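Projects > Capstone Reports > Shelf Stocking Cell

Force Limit Fault During Two-Arm Shelf Stocking

March
By Adesuwa Akpan and Olanrewaju Fashola

1. Summary

Our project used a two-arm cell to move small cereal boxes from a table to a raised shelf. In the second week of testing the left arm crushed one box and pushed another into the shelf hard enough to move the shelf on the table. No one was hurt. The arm should have stopped on its own and it did not. This report covers what happened, what caused it, and what we changed.

The task came from Bakatside, a grocery distributor that sponsors one capstone team each year. They wanted to know if light cartons could be placed on a shelf without a custom tray. We called our control program Brerudus. Lucinda Ridgeway advised the project and Rungnapa Ruangrit signed off on lab safety.

2. Setup

Both arms have two-finger grippers, and each has a small camera near the gripper. A fixed camera watches the table. We used single-serve Kellogg's boxes because they are light, they dent easily, and the printing makes them simple to tell apart. The Corn Pops boxes are marked 0.95 oz. An empty or half-crushed box behaves differently from a full one, so any box with a dented corner was taken out of use.

At the start of a run the boxes stand on the table with open space between them. The program picks a box, chooses an arm, closes the gripper to a set width, lifts, and places.

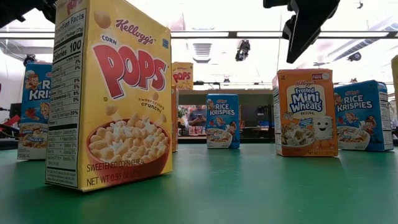

Figure 1. Corn Pops, Rice Krispies and Frosted Mini Wheats boxes on the table, with a gripper above.

The force limit was meant to be the main protection for the boxes and the shelf. The arm controller reports force at the wrist as a raw number with no unit. Our limit was 400 during a place and 2,000 during free travel. The travel limit is higher because fast moves produce large readings even when the arm touches nothing.

3. The fault

The run had gone normally for 15 placements. On the next one, the left arm carried a Corn Pops box to the shelf and came in too low. The bottom of the box caught the front edge of the shelf. The arm kept going. The box folded at the middle, the gripper fingers met the shelf, and the shelf slid back until it hit the Rice Krispies box behind it.

Olanrewaju pressed the emergency stop. The log shows the wrist reading reached nearly 3,000 before power was cut.

Both arms stopped, which is what the stop button is supposed to do. The right arm was holding a box at the time and kept holding it. We left everything where it was until Rungnapa had looked at it, and then released the brakes one arm at a time.

4. Finding the cause

We first thought the shelf height was wrong. Someone had moved the shelf that morning and we had not measured it again. The height turned out to be off by a small amount, enough to explain the contact. It did not explain why the arm failed to stop.

We went through the wrist camera recordings from the runs before the fault to see how the boxes sat on the shelf. In several of them the boxes were already turned at different angles, so the arm had been brushing them or letting go early. We had marked all of those runs as good. The pass check only asked whether a box was on the shelf.

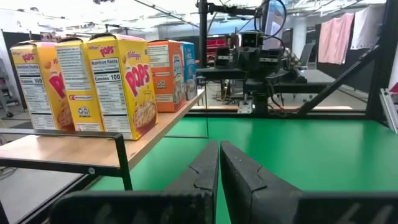
Why did the arm keep pushing after it touched the shelf?
The lower limit was never loaded, so the controller was still using the travel limit of 2,000.

The switch between limits was tied to a message named "place start." Nkechi Bassey, who wrote the message code, found that when both arms sent a message in the same control cycle the second one was dropped. On most runs this never came up. On the fault run the right arm reported a finished pick in the same cycle, and the left arm's message was lost.

That left one question. The reading passed 2,000 as well, and the arm should have stopped there. The cause was our filter. It averaged the wrist readings over a window long enough to smooth out travel noise, and the average had not caught up when the button was pressed. The reading of nearly 3,000 is the raw value. The filtered value at that moment was still under the limit.

So there were three separate problems: a shelf height we did not check, a dropped message, and a slow filter. We could reproduce the second and third with the shelf removed and a foam block in its place.

5. Changes

Messages from both arms now go into a queue and none are dropped. The controller also has to confirm that the lower limit is loaded before the arm may move toward the shelf. If the confirmation does not come, the arm waits and the run is marked as failed.

The filter is still used during travel. During a place, the limit is checked against the raw reading. This causes some false stops, mostly when a gripper opens. We decided to accept them.

Shelf height is now measured at the start of each session and written on the run sheet. We use a touch gauge made by Pillay that was already in the lab.

We also changed the pass check. A box has to be on the shelf, upright, and facing within a set angle of the front. Under this check a good part of our earlier results no longer count, and we removed them from the results table.

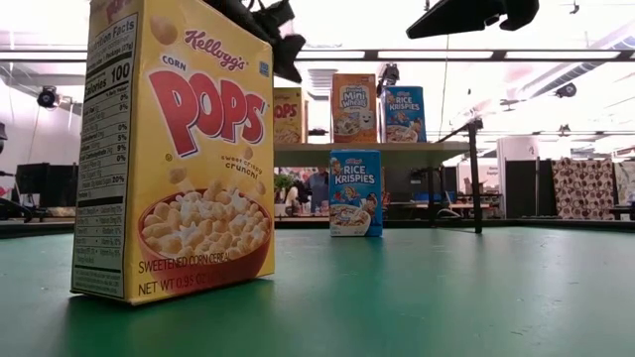
6. Retest

We repeated the foam block test with the new code, forcing both arms to send messages in the same cycle. The left arm stopped on contact every time. We then ran the full task again at reduced speed. There were false stops, as expected, and no crushed boxes. We did not return to full speed before the project ended, so we cannot say how the raw reading check behaves there.

7. Remaining issues

The emergency stop is on one side of the cell only. A person on the other side has to walk around to reach it. Rungnapa has asked for a second button, and the part is on order from Killgate.

The shelf is still not fastened to the table. Clamps would keep it in place, but during the fault the sliding shelf probably kept the gripper from taking the full load. Lucinda suggested a mount that gives way at a known force. The next team should settle this before running at full speed.

The run sheets, the message logs from the fault run, and the foam block results are in the project folder under Brerudus.

Contact: Capstone Projects Office | © Capstone Program | Back to top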